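Vogler Trail 40 longboard, three months in

I bought the Trail 40 from Grestbridge in March to replace a much older board from 2004. Most of my riding is on wide concrete, the sort laid in big slabs with a thin joint every few yards, so I wanted something that would take the edge off those.

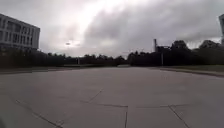

The wheels are soft and fairly large, and they roll over the joints with a dull thud and no real jolt. My old board used to rattle my teeth. Joints that run at an angle are a bit worse – you feel the front wheels go over one after the other – but it never pulled me off line.

Grip tape is coarse and has worn well. The bearings were noisy out of the box and needed cleaning after roughly 294 miles. It's heavy to carry up stairs.

Four stars. I'd buy it again, but I'd budget for better bearings.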